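**For release in September**

# Lastmont opens refill counters, and asks visitors to bring their own cup

LASTMONT — The weekly market of Lastmont will stop giving out single-use cups this month. In their place, the market association Stollis is opening 2 refill counters where visitors can fill a cup or a bottle with tap water, cold tea or fruit syrup drinks. The first counter stands at the north gate, beside the bread stalls. The second one is inside the old weighing hall.

The decision was made after a trial in spring, when 300 visitors used a test counter in the weighing hall. Most of them said that they would bring a cup from home if they knew for certain that they could fill it.

"People were already carrying a bottle in their bag, but they had no place to fill it except the restroom," says Felicja Borkowska, director of Stollis. "We wanted to give them a proper place, with good light and a clean table, where it is normal to stop for a few minutes."

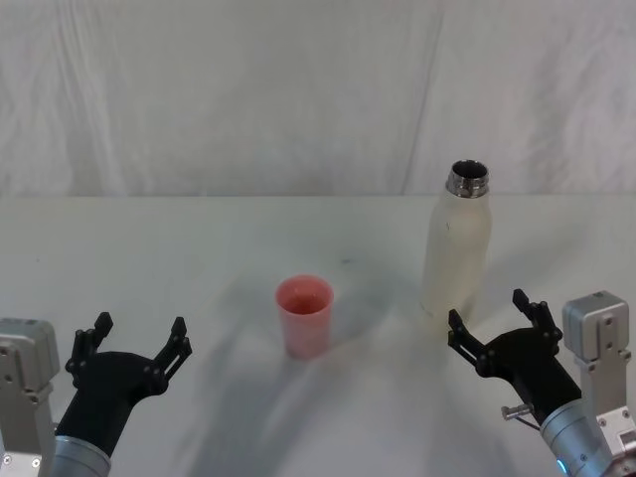
Water is free at both counters and will stay free. Tea and syrup drinks are paid by size, small or large, and the price is written on a board at each counter. Visitors who forget their cup may borrow one for a deposit, and they receive the full deposit back when they return the cup to either counter before closing time. Borrowed cups are washed in the kitchen of the weighing hall.

Stollis has bought 600 cups for lending. They were supplied by Claklow, a household goods company in the same district, which will also replace the cups that become cracked or too scratched for use. The drinks come from Tijani, a small family producer that has been selling syrups at the market for many years. For the opening season Tijani has prepared three flavors: sour cherry, ginger and pear.

"Syrup is a good product for this kind of counter," explains Ekene Briggs, production manager of Tijani. "One bottle makes many drinks, and when it is empty we take it back and use it again. I only ask people to stir well, the pear one likes to stay on the bottom."

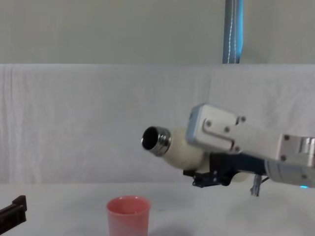

Not all stall owners agreed at first. Some coffee sellers were worried that the deposit would make the lines longer in the morning. For this reason coffee stalls may continue with their present cups until the end of the winter season, and they can join the lending system earlier if they wish. Adaeze Balogun, who represents the stall owners, has asked for a meeting with Stollis after the first month to look at the waiting times.

The counters open on Wednesday at 9 a.m. At 11 a.m. there will be a free tasting of all three flavors in the weighing hall, and visitors are kindly asked to bring a cup. The hall can be entered without steps from the parking lot side. Later, both counters will be open during all market hours — also in rain.

Stall owners who want to join the lending system can ask for the form at the market office, next to the north gate.

**Press contact:** Booker Calloway, Stollis, market office, Lastmont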